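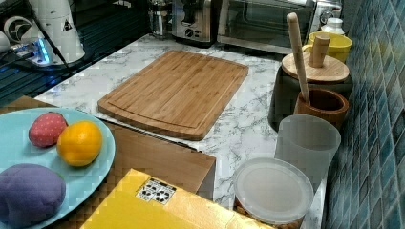 Kalasel, the kitchen storage and rental-fitout outfit, is opening its Counter Week program to all tenants in the Adwood and Tapia buildings this November. One kitchen, one counter, everything out, then back in again in an order that makes sense. Sessions run two hours. Free for residents, bring nothing. The demo kitchen at Adwood stays set up the whole time – bamboo cutting board on the marble-pattern counter, containers along the blue tile wall, a light blue plate of toy fruit for the kids' corner – so people can walk in, move stuff, and see how much room they get back. Walk-ins fine after 2.

The program started as a one-off for new move-ins. Small kitchens, short counters, the same complaint on every intake form: no place to chop. We ran a trial, 18 households signed up, and most asked for a second visit. So now it's a program.

What happens in a session. Everything comes off the counter first, appliances included. Wipe down. Then the board goes back before anything else, flat, with a clear side to work from. Then the things used every day. Then, if there's room, the rest. If there is no room the rest goes in a cupboard or in a box, and the box gets a date on it. People argue with this part. They keep the box.
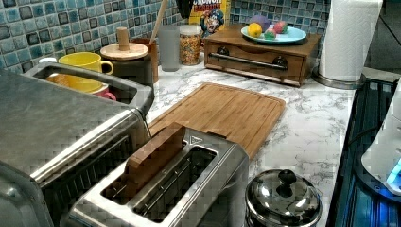
Appliances get thier own hour. Most tenants own more of them than they have outlets for, and they all end up on the same stretch of counter by the wall. The Kalasel team uses a simple sheet: what is it, when did you last use it, where does the cord go. Anything with no answer to the second question moves off the counter for the week. It can come back on Monday if someone missed it.

Cups and mugs too. Cup storage was the most requested topic on the sign-up form, ahead of spice jars and ahead of pan lids. The advice is short – hang them, shelve them, or own fewer. Lids get a rack on the inside of the cupboard door. Racks are supplied, screws are supplied, and in Tapia the building office has to OK the drilling so please ask before we arrive, not while we are standing there with the drill.

Food containers. Match every one with its lid before it goes back. Clear ones in front. Tall ones at the back against the tile. No stacking higher than you can reach without a stool.

Quick facts for editors:

Program name: Counter Week
Run by: Kalasel
Where: Adwood (demo kitchen, ground floor) and Tapia (home visits only)
Places: 200 home visits, first come first served
Session length: 2 hours
Units eligible: 2554 across both buildings
Cost to residents: none
Cost to everybody else: not open to everybody else yet, see below

A word on the starter kit. Each household that finishes a session keeps a kit from Tresia, our storage line: one lid rack, one drawer divider, one set of shelf risers, a roll of labels. Kits ship flat in a cardboard box. Assembly takes a screwdriver and some patience with the risers (the instruction sheet has step 3 and step 4 the wrong way round, a corrected one is being printed, until then do 4 first). Extra risers can be ordered through the building office. Colors are white and gray only.

"We are tired of seeing people make dinner on top of the stove because the counter is full," the Kalasel program team said. "Give us one afternoon. You'll have a place to cut an onion."

The kids' corner is back by request. Parents at the trial asked for something for little ones to do while the cupboards were open, so there is a sorting game with play food – fruit on the plate, the rest in the basket, then swap. Ages 3 and up. An adult has to stay in the room. Nothing from the kids' corner goes home, please, we lost most of a lemon set at the trial.

Home visits in Tapia are booked by floor, lowest floors first, as the elevator is on reduced hours until the end of the month. If your floor is called and the time doesn't suit, say so and you go to the back of the list but you keep your place in the program. Adwood residents can pick any open slot. Evening visits up to 18 per week, these go fast.

Residents of other buildings have been asking. Not yet. Kalasel is talking to two more landlords and will send a seperate notice when there is something signed. Leave an email at the Adwood desk to get on the list.

Press visits to the demo kitchen by arrangement, mornings preferred. Photos of the kitchen are fine, photos inside tenants' homes only with the tenant's written OK.

Contact: Kalasel press desk, care of the Adwood building office. Bookings: same desk, ask for the Counter Week sheet.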